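Yard robot house rules – Trunesby workshop tips
Updated 19 July 2018

Quick list, taped up by the charger at Draltville too. Sim first, always. If a yard job isnt clean in simulation it doesn't go outside.
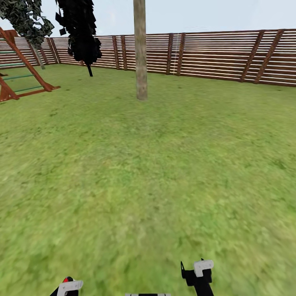
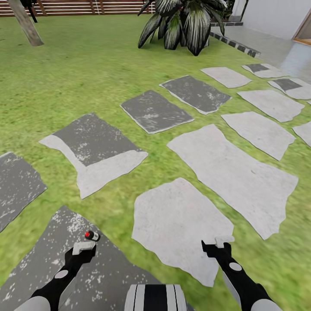
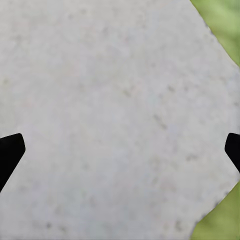 Sim yard: open lawn, stepping stones, and last one, fingers open close over the gray stone.

Before any run –
Walk the lawn. Hose, toys, dog stuff. Pick it up.
Stop button in your hand, not your pocket.
Kids and pets indoors.

Grippers –
Keep them open until the arm stops moving.
Never drag a fingertip over stone. Chews the pads. Pavlović pads last longer but same rule.
Small stuff on dark slabs is easy to miss – go slow, 50 mm a second max.
Wipe fingers after, dry rag. No solvent.

Stepping stones –
Check for wobble with your foot first. Loose one, fix it or go round.
Chipped edges catch fingers. Come in from the middle of the slab.

Logs –
Write down evry stop, even the dumb ones. We're at 107 since December. Sheets go in the Jimesance binder, top shelf.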